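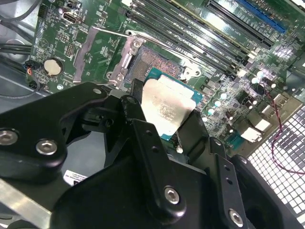
Does a learned policy replace the planner for this kind of job? For the last inch it might, and for the rest of the motion I would keep the planner.

Say that early, then slow down. Half the room will have come for the opposite claim.

Osier is our planner. Sotham is the policy that takes over once the chip is over the socket. The handoff between them is where I spend my days and it gets one box on everybody's architecture diagram. Ask who in the room logs their handoffs. Wait for hands.

Numbers slide. Sotham was trained on 4000 demonstrations. We report 73 percent on placement, and I don't trust the figure much. The success check is written by the same team that writes the policy, and it reads a pose estimate. A pose estimate cannot tell you what the pins feel. Skip the bar chart if we're running long.

Perception. Shiny heat spreader, shiny load plate, overhead lights. Nanell's depth output gets holes right where the alignment needs it, and the filter fills them in with something smooth and plausible. I'd prefer a hole. A planner can refuse a hole.

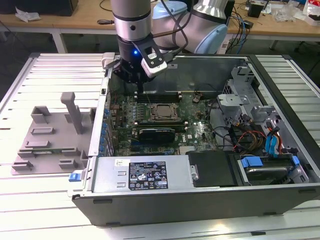

A reviewer told us that a force threshold and a spiral search would do all of this with no training at all, and asked why we hadn't run that baseline. Fair. Admit we ran it late. It beat Sotham on two of the board layouts and lost on the ones where memory slots crowd the approach. Don't explain that away, we haven't looked at the traces properly.

Tooling, if there's time. The replay viewer in Worku drops frames silently when the clocks drift. We tuned gains against bad replays for most of March. Show the timestamp plot, leave it up.

Things I'd want before believing a demo, ours included:
raw force logs next to the video
the failures, uncut
a success check somebody else wrote

Leave the last 2 minutes for the calibration question, it always comes up.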